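About Tanden

Tanden is a small travel company that arranges island and coastal trips for people who would sooner take the local ferry than a charter boat. We have been going for 18 years and work from two rooms above a chandler's in Gindircombe.

The company was started by Po-yen Lu, who had spent several seasons writing ferry timetables into a notebook and posting them online for other travellers. People began to write in asking for help with bookings, permits and places to stay. The first paid trip went out in July with six people on it. Po-yen still plans most of the routes and checks the connections every spring.

What we do

We plan trips to smaller islands where boats are irregular and rooms are mostly in family guesthouses. You get the tickets, the beds and a printed sheet with boat times, landing fees and the phone number of someone on the island. There is no guide unless you ask for one. Groups are kept to eight.

We run 65 routes at present. Some go out all year, others stop when the weather turns. If a crossing is cancelled we rebook you and pay for the extra night — this is in our terms, under section four.
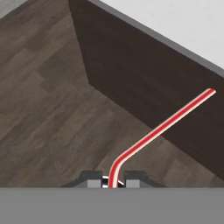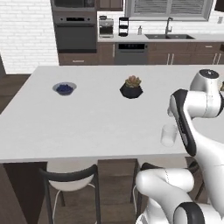
Where your money goes

Guesthouses are paid in full before you arrive. We don't take commission from restaurants, dive shops or scooter hire, so the names on your sheet are there on merit. A deposit of £400 holds a place on any trip longer than a week, and the rest is due a month before you leave. Shorter trips are paid for at booking.

Who we work with

Flights are booked through Pillay, a licensed agent in the same street. Kosta looks after our walking routes and keeps the maps up to date. Both have their own terms, and we send you copies with the invoice.

Visiting the office

The office is open in the mornings, and most afternoons by appointment. We have a shelf of maps and 1000 or more old ferry timetables, which you are welcome to look through. The stairs are steep — please ring first if you would like to meet downstairs.

Page last updated 2026-08-23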